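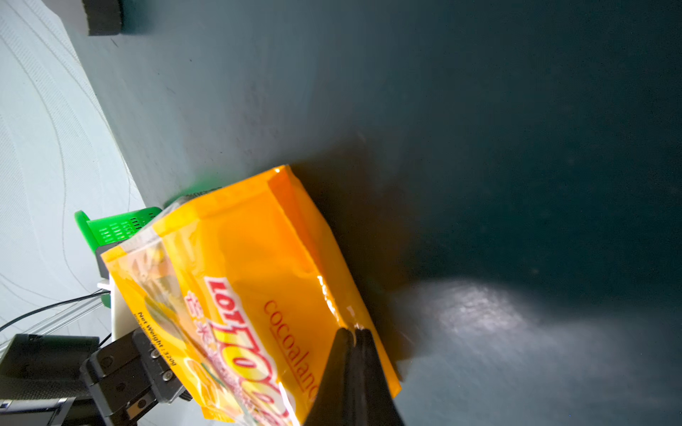 A 320g bag of Lotzoom snacks from Cocoaland.

Landholm schools to change snack rules in October

Students in the Landholm school district will be able to bring packaged snacks from home again starting in October, after the school board voted to end a rule that limited them to fresh fruit, vegetables and water between meals.

The old rule covered all 31 schools in the district and had been in place for four school years. Under the new one, students may bring one sealed snack a day, as long as the ingredient list is printed on the package in English. Homemade food is still allowed at lunch but can't be shared.

The board received 114 written comments before the vote. Most came from parents of elementary school students, and many raised the same point: children who eat lunch at 10:40 in the morning are hungry well before the last bell. Four of the district's elementary schools start lunch before 11 a.m. because their cafeterias are too small to seat everyone at once.

"My daughter was coming home and eating half the kitchen," said Onyekachi Afolabi, whose two children go to Ellery Elementary. "An apple at 1:30 doesn't do much when you had lunch at 10:40. I don't mind rules about soda. I did mind being told I couldn't send crackers."

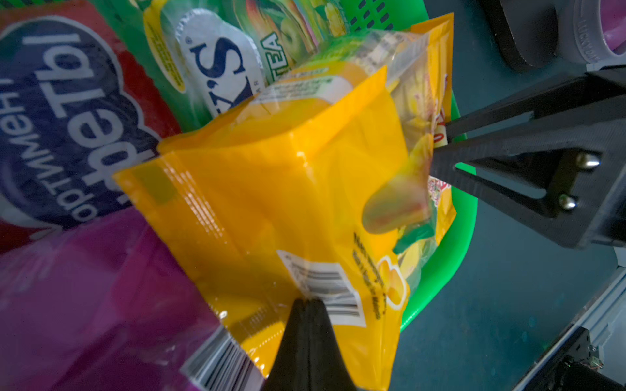 Soda, energy drinks and gum remain banned on school grounds during the day. Items containing peanuts or tree nuts can't be eaten in classrooms, and schools that already have nut-free tables will keep them. Principals may set tighter limits for a single classroom when a student there has a serious allergy, but they have to notify families in writing first.

The district said it will mail a one-page summary to parents before the change takes effect. Copies will also be sent home in Spanish and Vietnamese.

School nurses asked for the part about printed ingredients. They told the board that small bags taken out of larger multipacks often have no full label, which makes it hard to check for allergens. Those bags will not be accepted unless the student also carries the label from the outer package — a cut-out piece is fine.

Some teachers spoke against the change at the meeting. A second grade teacher from Mornance Elementary said wrappers and crumbs had been a daily problem before the old rule, and that her room had ants two years in a row. The board responded by adding a line that lets teachers choose the snack time and where trash goes.

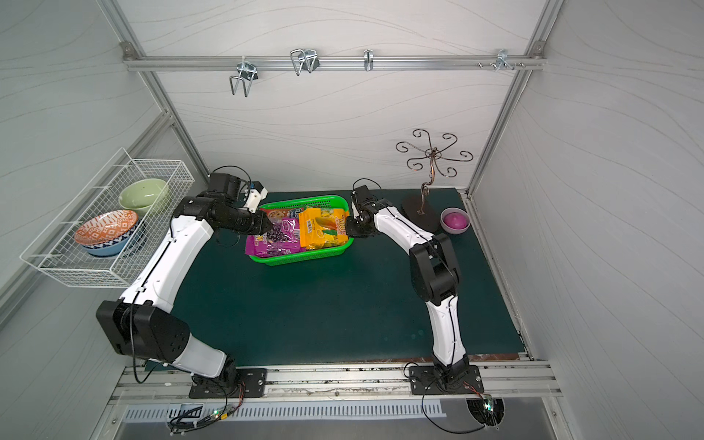
The vote was 5 to 2. The two members who voted no wanted a limit on sugar per serving, which the board had discussed in the spring and dropped.

School stores are not affected for now. Their contract with Tirance, which stocks them, runs through the end of the school year, and the board is expected to look at the product list when it comes up for renewal. High school vending machines stay on their current schedule and are switched off until 2:15 p.m.

The board will review the new rule next June.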